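Last updated: 01/12/2021

Print this page | E-mail this page

Flustville shops told to wait again on flooring rebate

FLUSTVILLE - The rebate that was supposed to help small shops on Blackwood Street replace their worn-out floors has been pushed back for the second time, and the town has given no new date.

Gekunon, the firm hired to run the program, said in August that 113 shops had signed up and that checks would go out within 4 weeks. So far 7 have been paid. The firm blames "paperwork issues" but would not say what the issues are, or why it took until winter to find them.

The town says the money is safe. It said the same about the Pirkside parking fund, which was later spent on road salt.

Shop owners were asked to pick from a short list of approved wood finishes before they applied. Several did, and put down deposits of some $900 each on the strength of a letter that now reads more like a wish than a promise. The letter uses the word "expected" in every paragraph.
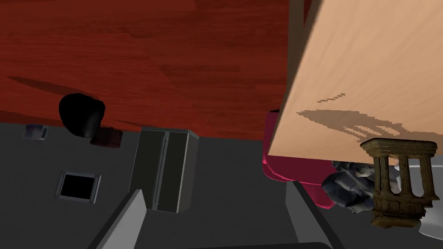
Dark red and light peach wood surfaces, shown in a computer rendering.

Gekunon says every shop on the list will be paid "in due course." A town spokesperson repeated the phrase when asked for a date. Neither would say whether shops that have already paid for the work can get their deposits back if the program is dropped.

The matter is not on the agenda for the next town meeting.

Contact us | Copyright 2021 Flustville News | Back to top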